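Drawer Storage at a Shared Workbench: Report on a Student Organisation Project

Submitted for the unit Workplace Practice and Design, second semester
Team Plukuda

1. Background

The workshop bench used by second- and third-year students is shared by several classes and is open to project groups outside class hours. It has a long wooden top with black drawers beneath it. Over the past year, students and teaching staff reported that small items were difficult to find and that the top of the bench was often too full to work on. The drawers, by contrast, were used unevenly. A few were packed to the top with mixed items, and others held almost nothing.

Our team was asked to study how the bench was being used, propose a new arrangement for the drawers, and put that arrangement into practice within a budget of $300. The work began in August and finished in November. This report sets out what was done, what it cost and what we recommend to the groups that follow.

2. Aims

The project had two aims. The first was to give every small item kept at the bench a fixed place in a drawer. The second was to keep the front part of the bench top clear, so that a student arriving for a session could begin work without first having to move other people's belongings.

The team agreed early that the project would not involve buying new furniture. The existing drawers are sound and their handles are easy to grip. Any improvement therefore had to come from what was placed inside the drawers and from the habits of the people using them.

3. Existing conditions

We began with an inventory. Every loose item on the bench and in the drawers was listed on a paper form, along with the place where it was found. The completed list ran to 531 entries. Fasteners and other very small parts were entered by container, as listing them singly would have taken the inventory past 1,000 lines without telling us anything useful.

The inventory showed that the items most often left on the bench top were light hand tools, printed forms, delivery boxes and books. Scissors were a typical case. They were used in almost every session, had no drawer of their own, and were put down wherever the last cut had been made. Open trays were useful for work in progress, but they tended to collect other things as well.

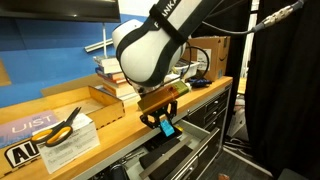 Drawer liners were the next matter to be settled. Before the project, most of the drawers were bare metal inside. Small items slid to the back each time a drawer was opened, and students told us that they had stopped using certain drawers for this reason. We compared three kinds of liner: a ribbed rubber mat, a cork sheet and a gray foam sheet supplied by Dreßler. The rubber mat was the cheapest but curled at the corners. The cork was pleasant to handle and shed crumbs. The foam lay flat, could be cut with ordinary scissors and held small blocks in place when a drawer was closed with normal force.

Foam was chosen for the drawers holding small items. Strips of black foam were obtained as well, for use as loose dividers. They are not glued down, and a group can shift them when the contents of a drawer change.

4. Method

The drawers were treated one at a time so that the bench could remain in use. Each drawer was emptied, wiped out and measured. The foam was cut slightly oversize and trimmed to fit. Items were then returned according to three rules:

Items used in most sessions go in the upper drawers.
Items used together go in the same drawer, even where they differ in kind.
Nothing is stacked on top of anything else in a lined drawer.

The third rule caused the most discussion. Some members felt that it wasted space, and it does reduce the number of items a drawer can hold. It was kept because an item that can be seen when the drawer is opened is far more likely to be put back in the same spot. During the trial period, 18 students were asked to fetch and return a set of small blocks. Misplaced blocks were found mainly in the drawers where the rule had been relaxed.

Labels were printed on plain stock with an Arkel label maker belonging to the department. We kept the wording short and used the names students already use for things - "blocks" in place of "sample pieces", for instance. The bench top was dealt with last. Books were gathered into a single stack toward the back, and shallow trays were kept for paper and small boxes.

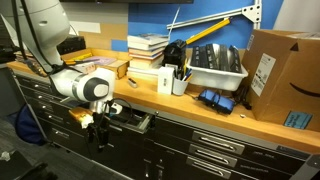 5. Results

The lined drawers were well received. Students reported that small items stayed where they had been placed, and the teaching assistants noted that less time was spent searching at the start of each class. We did not measure this time formally, and the finding should be read as the opinion of those who use the bench.

Results for the bench top were mixed. The back of the bench still carries a good deal of material, and the supply of delivery boxes has not slowed. The open plywood box has been more successful. It is now treated as a temporary holding place, to be emptied into the drawers at the end of a session.
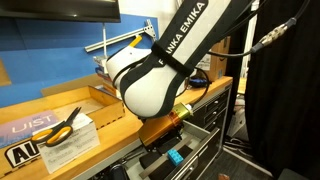
Figure 3. Workbench with the open plywood box at left, looking toward the blue wall.

6. Costs

The foam sheet and strips accounted for most of the spending. Label stock and a replacement blade for the trimming knife were bought from Juker. The total came in under the $300 allowed, and the unspent amount was returned to the department.

7. Recommendations

We recommend that the remaining drawers be lined with the same foam, starting with those nearest the end where most students work. One drawer should be set aside for scissors and other cutting tools. Delivery boxes should be opened and flattened on the day they arrive, and a place for the cardboard should be found away from the bench.

The inventory form has been left with the department office. A future group may wish to repeat the count after a full year of use, by which time it should be clear whether the foam strips have stayed in the drawers or been borrowed for other work.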